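Notebook -- gripper pose tracking, dark cloth
October, bench room, started 9:40
Print | E-mail

Continuing from the last entry. The problem is still the same one. When a large dark cloth comes close to the lens, the visual odometry loses its features and the pose of the gripper starts to slide. On the light tea towels we never had this. I had hoped that the exposure change in Semwal would repair it, but it repaired only half.

First I replayed the old logs with the new build, to have a base line. Same seed, same calibration, nothing else changed. Two of the logs did not open because I had renamed the folder. My mistake, I put the name back. After this the replay was stable and I got the same drift twice, so I believe the number.

What I changed today in the tracker (branch "darkcloth"):

-- Feature budget per image lowered from 300 to 100, but divided in rings, so the outer part of the fisheye always gets its share. Before, nearly all the features sat near the window because of the strong contrast there.
-- Minimum track length is now 29 images. Shorter tracks are still used for the motion between two images but not for the map.
-- Points on the cloth are masked out. I use the Trillow segmenter for this, with the small model. The large model is nicer at the edges but too slow on the bench computer.
-- If fewer than 50 points are left after masking, the filter trusts the IMU only and writes a flag in the log. Earlier it continued with bad points and did not say anything, and this cost me a full afternoon last month.

The last change is the one I like most. Even when the pose is not good, at least we know that it is not good.

11:15. Tiziana Villa looked at the mask code with me. She found that I apply the mask before the undistortion in one place and after it in another place. So near the rim the mask was shifted, and part of the cloth was still giving points. Corrected now. She also asked why the glove is not in the mask. I had no good answer. The glove moves independently of the room, so it should be masked the same as the cloth. I added the class "hand" to the list, it was only one line.

After the correction, the slow passes over the table look good in replay. The path closes and I see no jump. The close passes are still a problem. When the cloth fills most of the view the flag comes up, which is correct behaviour, but the IMU alone is not enough to bridge a long gap and the path comes out of it with a small rotation. The marker card helps if it is seen soon after. I would prefer not to depend on it, because for the Fliddale recordings there will be no card at all.

Window side: the automatic exposure still follows the bright part. With dark cloth in the middle and the window at the side, the camera must choose, and what it chooses is different from one moment to the next. I tried to weight the metering to the lower half of the circle. It is better for the table, but the wall becomes so white that there are no features left on it. Fixed exposure is possibly the simplest answer. Not tested yet.

Also noted: the planner in Turlow reads the flag as "stop" and not as "slow down". For this reason the playback on the arm halted each time the flag came. This must be changed on their side, or I send two levels of flag. I will write to them before I touch anything.

To do:
-- fixed exposure, three values, same motion each time
-- two levels of flag (weak / lost)
-- check the segmenter on navy against black, I suspect it is less sure on the black
-- move the calibration file into the repository, it is still only on my computer
-- ask Tiziana for her script that plots the ring counts

15:30. Stopped here, replay of the corrected build is running on the whole set. Views from the gripper camera below, for the mask check.
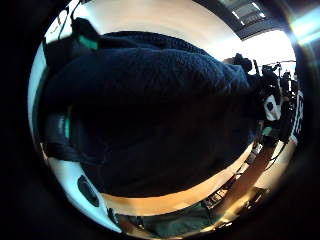
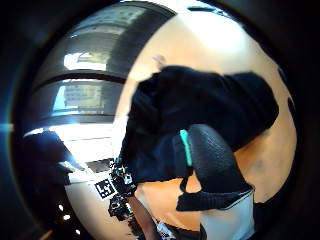
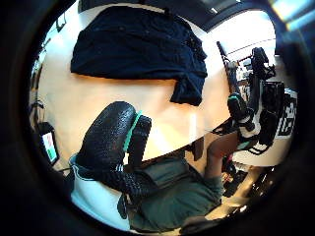

Gripper camera, raw fisheye, no undistortion. The marker card is in the second view; the gloved hand reaching toward the navy cloth is in the third.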